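May 24, 2021
Bench notes, display rack and bag trial

Picked up where Teguh left off. The question is still whether the wire rack is any good for the cloth bags, or whether we like it mostly because it spins. I lean toward the second. Olga leans toward the first and has already told Flasgate we are "close," a word I would have kept to myself.

Background for whoever reads this cold. The shop wants the cream bags shown on a round rack next to the register. Pruvow sent the rack as a loan until July. Their sheet says it will hold 100 soft items "neatly." No definition of neatly. No word on what size the items were, or whether anybody had to touch them afterward. I am treating that number as decoration.

Swapped the bench cover first. Bare birch was catching the weave, or so Encarnación C. says. I never saw a snag myself, but the white foam board is easier on the hands and I can slide things across it, so it stays. It doesn't reach all the way to the table edges and I am not going to cut another one to gain a strip of margin. There is already a gray smudge on the right side. I tried an eraser. Do not try an eraser.

Rack goes on the left with the bottom ring flat on the board. Tried it at the back first and kept knocking my sleeve on the upper ring every time I reached for a bag.

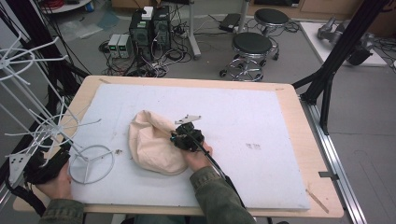

Bag bunched on the foam board, rack at left.

On the bag itself. Stock code 3534, the pale one. Aurelio's theory is that a bag dropped in a heap and picked up from the side opens better than one that has been folded square. I went in expecting this to be nonsense. Side grab, lift, shake, look at the mouth of the bag. Some opened. Some came up as the same lump I had put down, only higher. Folded ones did about the same to my eye, and my eye is the only instrument we used, so please nobody write this up as a finding.

What I do believe:
The cloth keeps its creases. Any bag that has been in a heap looks like it has been in a heap, and a customer will see that before they see the rack.
Spokes and straps don't mix. A strap that drops between two spokes has to be fished out from underneath.
The lower ring is too near the table for a bag to hang. It can only lie there.

What I don't believe yet:
That spinning helps anyone find anything.
That 142 bags will go on this and still turn, as Stastico's layout drawing has it. Would like to see whoever drew it load it.

Encarnación S. asked if we could just use a basket. I think it's a fair question and I had no answer for her. Olga says the basket was ruled out before I joined. I can't find where that was written down.

To do
Ask Pruvow for ring spacing on the taller model.
Steam 2 bags and leave them overnight on the upper ring, see if they mark.
Loose wooden stick on the table, lower right corner. Find out if it belongs to the Aguirre samples before it gets thrown away.
Push the stools in. I have walked into the same one more than once.
New foam board if the smudge spreads.

Leaving the rack where it is tonight. Teguh, if you move it, write down where it was.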